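Stadelik Open Day: Kitchen Robot Demo, Reviewed

Stadelik opened its doors on Saturday to show Fodby, its practice kitchen for robot arms. Fodby is software. You pick a kitchen, pick an arm, and test your controller before anything expensive gets bumped. A year's license is 900 dollars.

The demo ran on a big screen with 9 of us in the room. We got two camera views, and I asked to stay on the close one for a while. Door handles are where my own projects go wrong. 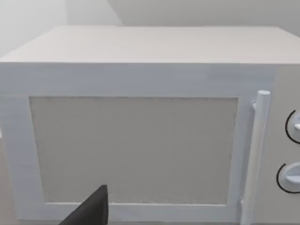
Close view: gripper finger at the microwave door.

The handle is a plain upright bar that stands off the door, a fair test for a two-finger gripper. The knobs look good too, though I would like markings I could read. Setup took about 4 minutes, and the menus made sense without help. The manual is thin — most of it covers installing.

The wider view is better for planning a reach. You get the counter, the sink and the microwave together, plus some clutter to work around. I'd keep it open on a second monitor.

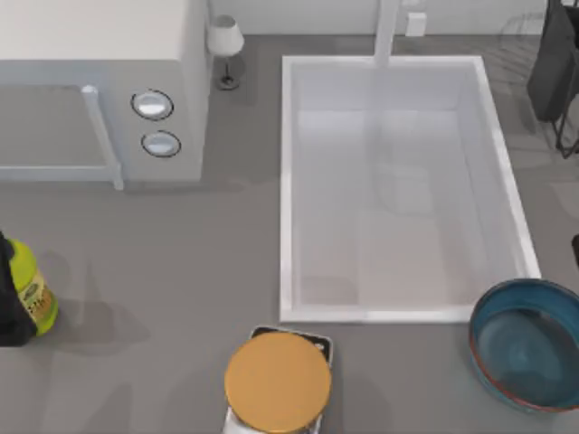 Orakzai, in the comments: We ran Fodby next to Farnex for a month. Farnex was faster on our older machines, but changing the counter layout was a pain. Did they say if you can import your own objects?

They did, and you can, but only on the yearly license.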